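The street corners that the Tister team works on do not exist. They are built in a driving simulator called Ullero, and for most of the past year the group's job has been to send a virtual vehicle around them and save what its camera records. Those recordings, paired with labels, are what the team's perception model learns from.

I spoke by phone with the engineer who runs data collection there. She asked not to be named because the company has not cleared its staff for interviews, and she was willing to talk about the work as long as we stayed off customers and funding.

She came to the job from mapping, where she spent four years correcting curb lines by hand. "I was the person who knew what a curb looked like from every bad angle," she said. "They needed that more than they needed another modeler."

The product is a small delivery vehicle, planned for sidewalks and low-speed streets, that has to know where the pavement ends and the road begins. It also has to find crosswalks and keep clear of fixed objects such as posts and hydrants. The first version of the model was trained on footage from one real neighborhood, and it did well there and poorly everywhere else.

"It had learned that neighborhood," she said. "Brick sidewalks, dark curbs, parked cars the whole way. You gave it a big pale plaza with a pale curb and it would run the sidewalk right out into the street."

The simulator was brought in to fill those gaps. The team now has 479 routes in Ullero, each one a path through some part of a town with a fixed start and end. A route is driven many times under different settings for sun angle, haze, camera height and traffic. The settings are drawn from a list, and the list is reviewed every other week.

I asked how a route gets chosen.

"Mostly from failures," she said. "We look at where the model was wrong, and we write down what was there in plain words. Light curb, light paving, strong sun. Then somebody finds or builds a place like that."

Clear weather was overlooked early on, she said. The team had put its effort into rain and dusk, on the idea that those would be hard, and took noon for granted. The error reports said otherwise. Strong sun makes shadows, and the model was reading the edge of a building's shadow as a curb. A set of 218 routes was redone under plain blue skies, with nothing changed except the position of the sun.

Labels are the reason simulation is cheap. The program that draws a post already knows it is a post, so every pixel comes out marked. At her old job, she said, a single street view could take a person most of an hour. Now the labels arrive with the picture and the people spend their time checking them.

They do need checking. Ullero's street furniture comes from several sources, and the names don't always agree. One batch had bollards filed under "pole," another under "barrier," and a third with no class at all. "The model was being told three different things about the same object," she said. "We lost most of January to that." The team now keeps its own list of 11 classes and converts everything to it before training.

Office districts with open plazas make up a good share of the newer routes. They have few of the cues that the first model leaned on, and the paving joints run in long straight lines that can pass for lane markings or curbs. 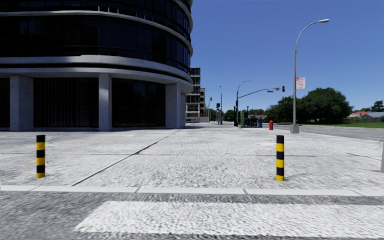 *A plaza and crosswalk in the simulator, with striped bollards near the plaza's front edge.*

The finished set is called Mengal, and the version in use when we talked held 3,017 short clips. She would like it to be bigger, but not by much. Past a certain point, she said, more drives down the same routes stopped helping and only made training slower.

The harder question is whether any of it carries over to real streets. The team tests on footage recorded in Koltness, a town none of the training data comes from. Curb detection there improved after the sunny plaza routes were added. Crosswalks improved less. Real paint is worn and patched, and the paint in Ullero was close to perfect until the team began roughing it up this spring.

"I can't tell you simulation is enough," she said. "I'd want real clips in the mix, and we do mix them. What it gives me is the ability to ask for a specific corner at a specific time of day and have it by the afternoon."

Her current task is thin objects. Lamp posts and sign posts are a few pixels wide at a distance, and the model tends to drop them and pick them up again as the vehicle moves. She has a batch of routes planned with the camera set lower, and she expects to be checking labels on them through the end of next month.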